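Intro to Robot Manipulation
Handout 3: Pick and Place in Simulation
9 October 2018

Work in pairs. Each pair shares one login on the Hotia machines. Start the simulator, open the Kamata project and load the scene called floor_tray. Do not edit the original scene file. Save a copy under your own group name first.

Your program has to move the arm to an object, close the gripper, lift, and set the object down inside the tray. Start with the orange fruit. The basket is harder: a grasp on the handle and a grasp on the rim need different approach angles, and you should try both.

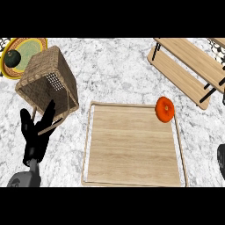 Run each grasp 30 times with the random start positions turned on. A run counts as a success if the object is fully inside the rim of the tray when the timer stops. An object resting on the rim is a failure. If the object tips over but ends up inside, count it and make a note in the log.

Keep gripper speed at 80 percent or lower. At 100 the contact solver gets unstable and your results will not be comparable with other groups.

Hand in:
- your control script
- the log file from every run, failures included
- one page on which grasp you chose for the basket and why

Groups that finish early can read the Privitz notes on contact friction. We go back to them in February, when we move to the Vurkanard arm in the lab.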